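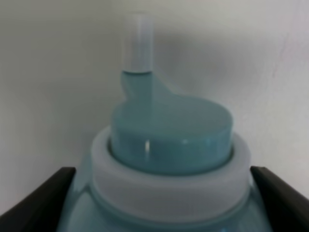 ## Session 4: comparing parallel grippers on soft-walled drinkware

Handout, 6/10/23

Two grippers are compared, the Fellari two-finger and the Drendia two-finger, on the same arm and the same Kushwaha controller. Only the fingers and the closing force limit change between runs. The wrist camera stays on throughout.

### Grasp height

The sippy cup is gripped on the body, beneath the white collar ring. The collar is wider than the lid and has faint ridges on its outer face. Do not grip on the collar - side load there goes into the lid assembly and the slip figures stop being comparable.

### Results from the September runs

| Gripper | Attempts | Held for 6 s |
|---|---|---|
| Fellari | 219 | 214 |
| Drendia | 219 | 203 |

A grasp counts as held if the cup stays within the fingers for the full six seconds after lift. Rotation about the finger axis is logged separately and is not a failure.

### Camera notes

Teal plastic against an off-white panel segments well. The upper part of the spout is clear to frosted and does not, so the Drateleck pose estimator is set to use the lid and collar only. Glossy parts give small highlights; mask these before fitting edges. Exposure is fixed at 3,000 microseconds.

### Before the next session

1. Recompute both hold rates with 95% intervals.
2. Plot finger gap against force limit for each gripper.
3. Read the controller notes on stall detection.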